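# Old tower as a family file server - worth it, or am I being sentimental?

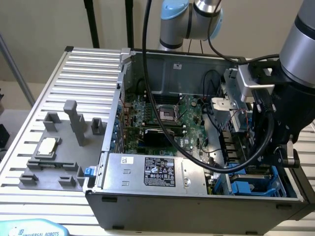 **fernhollow532** wrote:

So the plan is to turn one of these old desktops into a place where the whole family can keep photos, scanned recipes and the 3000 or so songs my dad ripped from his CDs before he moved to the apartment. Right now everything lives on three different laptops and a thumb drive that my sister keeps in a sugar bowl, and every time somebody wants the Christmas pictures we all spend an evening emailing each other. I'd love to have it going by May, when everyone comes to stay. Has anybody here done this for relatives who aren't computer people? I'm less worried about the building and more about getting them to use it!

---

**plumbline** wrote:

Welcome, and what a nice project. I did the same for my in-laws and the thing that made the difference was folder names. Mine were by year and camera, which made perfect sense to me and to no other living soul. I redid the lot by event - "Lake house," "Grandma's 80th" - and the phone calls stopped.

---

**Cestach_fan** wrote:

I'm going to be the grump. An old desktop running day and night is a noisy space heater. Get a little two-drive box from Elten, put it on a shelf behind the TV and forget it. I spent two winters nursing an old tower along and I'd like those evenings back.

---

**plumbline** wrote:

> An old desktop running day and night is a noisy space heater.

It doesn't have to run day and night, though. Mine sleeps from 11 pm to 7 am and I've never had a complaint (my mother-in-law does think it's "resting," and I've let her).

---

**marrow1589** wrote:

Whatever you pick, please don't let it be the only copy. We lost my uncle's slides that way - a whole year of scanning, gone with one drive - and I still feel a bit sick when I think of it. I keep a second drive at my office now and swap them when I remember, which I'll admit isn't as often as it should be. A friend swears by the Civesari backup plan, but I haven't tried it.

---

**Cestach_fan** wrote:

Agree with every word of that. Box or tower, two copies, and one of them in a different building.

---

**fernhollow532** wrote:

Thank you all, this is so kind. I'm still leaning toward the tower, sorry Cestach! But I'm stealing the event folders, and my sister has agreed to keep the second copy at her place. She's asking whether it will fit in the sugar bowl.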